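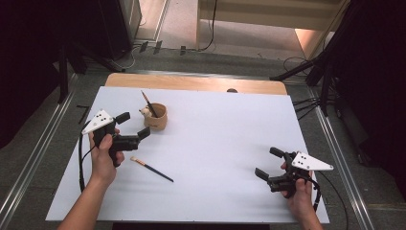
From: Xiomara Boateng
To: Lomside Teaching and Learning list
Subject: Re: Source logs in the first-year research unit

Birdie, thanks for raising this before the July planning meeting. My answers are below your message. I've left it in full for people who joined the list after the spring.

Birdie Blackwood wrote:

> Hi all,
>
> I teach two sections of the first-year research unit at the Flotton campus and I'm trying to decide whether to keep the source log. For anyone who doesn't use it, students record every source they look at, including the ones they reject, with a line or two on how they found it and whether they trust it.
>
> My trouble is that most of them fill it in the night before it's due. I can tell from the entries. They all sound alike, and the rejected sources are ones no person would have considered in the first place. I had one student reject a page about horse feed in a project on school lunches.
>
> The logs also take a long time to read. I had 143 entries from one section alone, and I don't think my comments on them changed much.
>
> Has anyone found a version that works? Or has anyone dropped it and put something else in its place? I would also like to know if people are letting students keep the log in Kedeo or asking for a separate document.
>
> Birdie

I kept the log but changed when it gets done. Students now write their entries in class, in the first 15 minutes, while they are searching. I walk around and read over shoulders. The entries are shorter and the spelling is worse, but they say things like "I picked this because it was the first one and then I saw it was from 2009." I never got that kind of entry when the log was homework.

I also stopped asking for every source. They log four per project, and at least one has to be a source they changed their mind about, in either direction. That last rule took some explaining. Several students thought it meant they had to find a bad source on purpose. I now show them one of my own from when I was looking up the history of the Courtois reading program. I trusted a summary that turned out to leave out the whole second phase, and I have the entry where I say so.

As for grading, I don't comment on each entry anymore. I mark the log complete or not complete, and then each student picks one entry and writes 400 words on it at the end of the unit. It used to be 600 and they padded it. The short paper is where I put my comments, and it goes faster than reading the logs did.

On group projects, I've had mixed results. When three or four students share a log, one of them ends up keeping it. I tried having them initial their entries and that helped a little. If anyone has a better way to do it with groups working across campuses, I'd like to hear it. Ours have to work at different hours and the log is often the only place they see what the others have read.

On your last question, I let them use Kedeo for the log itself but I ask for the paper as a separate file. The export drops the links if an entry has more than one, and I lost a whole set that way last year. If you do use it, have them paste the full address into the text of the entry - the link button is what causes the problem.

I can send you my handout and the entry I use in class. The handout still has the old word count on the second page, so change that before you copy it.

Xiomara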